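Rorno Help / Grippers and End Effectors / Faults

Gripper width drops out when closing on soft objects

Posted by nirkport_bench, 4/22/23

Hand-held gripper, soft orange pads, one square marker on each finger plate. Width is computed from the distance between the two markers. Picking plush toys out of a white box, the width log freezes partway through the close and then jumps. A full session should give 3,608 width samples. The last one gave 3,600, and all the missing ones fall inside the closing motion. On the arm, replay holds the stale width and then snaps shut, which is a pinch hazard. I have stopped replay until this is understood.
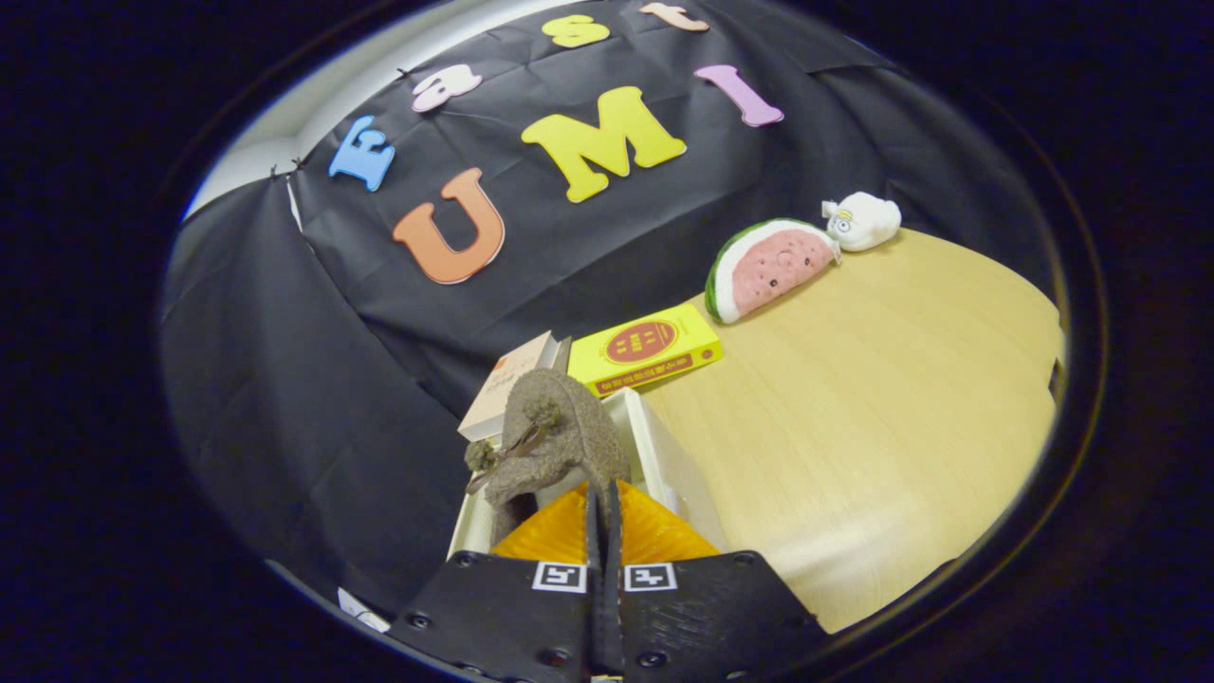 Arholm: check whether the drops are on one marker or both. If it is one, look for glare or a scratch on that marker. If both go together, suspect motion blur and shorten the exposure. Whatever the cause, the replay script should stop on a stale width. Ours faults after 200 ms without a fresh value.

cabrera_lab

Same thing here in February. Reprinted the markers, went away.

nirkport_bench

Left marker only, every time. Reprinted on matte stock and the session is complete. The 200 ms stop is in as well. Replay stays at reduced speed with hands clear until I have 2 more clean sessions.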